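November, after lunch

Whiteboard, bench notes

Poppy wants the Pemden drawings up by 5, which means the board has to be white again. It came over from the Bellamy room with a month of somebody's sums on it. Olumide says dry marker older than a couple of weeks stops being dry marker and becomes paint. He may have a point.

Plan: dry wipe first, then plain water, then the 50 percent alcohol if it comes to that. Short strokes, one direction. I have been known to go in circles and produce a very even gray.
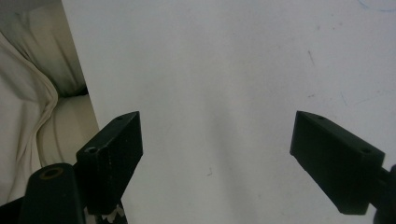
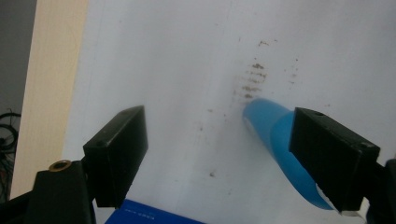
Blue soft piece, just below the brownish streaks.

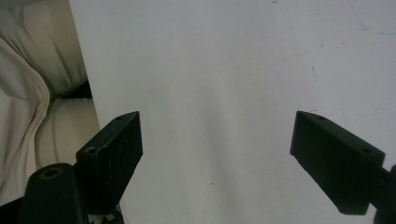
Cushion side. Faint scratch near the top, short dark streak a little lower.

Leftovers

– Brown-gray rows: if dry wiping won't shift them, 40 seconds of alcohol and then a wipe. Don't lean on it.
– Scratch: leave alone. Last time I "improved" one it grew a friend.
– Short dark streak: looks like pencil. Try the eraser before anything wet.
– Pink smudge, same side: no theory. Olumide's theory is jam.
– Keep the alcohol off the cushions. Poppy has views.
– Order more wipers, the pack of 70. We say this every month.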